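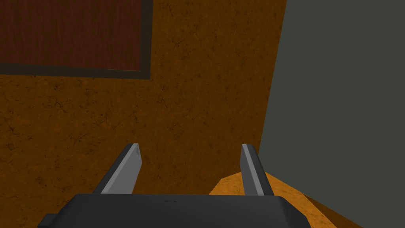 *The two-finger gripper in our simulator, fingers apart, with nothing between them.*

**Comparing grippers before we buy**

Since April, Svend Kirkegaard and I are testing two gripper models in simulation, under the project name Joteo. The first has flat, blade-like fingers. The second, which we call Ladefoged after the street of our old workshop, has curved fingers with soft pads.

Each model has now made 3,000 grasps with the same arm controller and the same six objects. The flat fingers were better with boxes and thin plates. With round objects they lost the grip more often — mostly when the controller closed too fast. We then made the closing time longer, to 500 milliseconds, and repeated some 2,000 of the grasps. The difference became much smaller.

The camera view from the wrist is still a question for us. Svend wants to move it higher, so that the fingers hide less of the object. I prefer to keep it until the second round is finished, otherwise we can not compare the results.

Colleagues who want to try their own objects can send the models to Svend. Please give the weight in grams.

Ingvar Bundgaard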